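FAQ Küchenzelle Lamrani - Einrichten und Pflege
Stand: 4. Juli 2023, Fragen an Märta Wallin

Kabel am Greifer schleift über den Tisch. Normal?
Nein. Arm anhalten, Schlaufe am Handgelenk kürzer binden, Bewegung im Handbetrieb prüfen. Achse 4 dabei ganz durchdrehen, sonst hängt es später wieder.

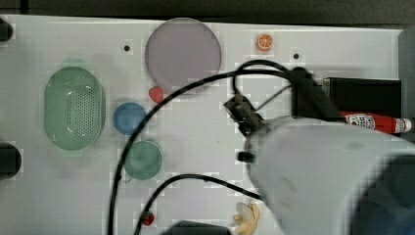
Cillian Daly schreibt dazu, bei ihm habe Kürzen allein nicht gereicht, erst mit 2 Klettbändern am Unterarm sei Ruhe gewesen. Zu stramm dürfe es aber auch nicht sein - sonst zieht es am Stecker.

Wie oft Stecker prüfen?
Alle 500 Zyklen. Überwurf von Hand nachziehen, keine Zange!! Kabelmantel auf Knicke ansehen, bei Riss tauschen.

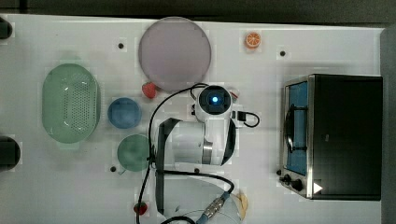
Arm von oben, Kabelschlaufen und Stecker mit blauem Ring

Meldung 759 nach dem Einschalten?
Handkamera nicht gefunden. Strom weg, kurz warten, neu starten. Kommt sie wieder: Kabel tauschen, Ersatz liegt im Schrank Andley.

Greifer greift daneben, was tun?
Erst Linse abwischen (trockenes Tuch). Dann Finger auf Spiel prüfen, Schrauben nachziehen, leer auf und zu fahren. Danach neu kalibriren. Werte vom Dezember nicht mehr verwenden.
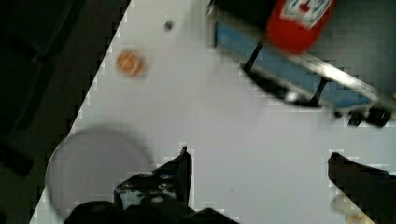 Blick der Handkamera, Greifer offen und leer

Teile verschoben, Programm neu?
Nein, nur Startbild neu aufnemen.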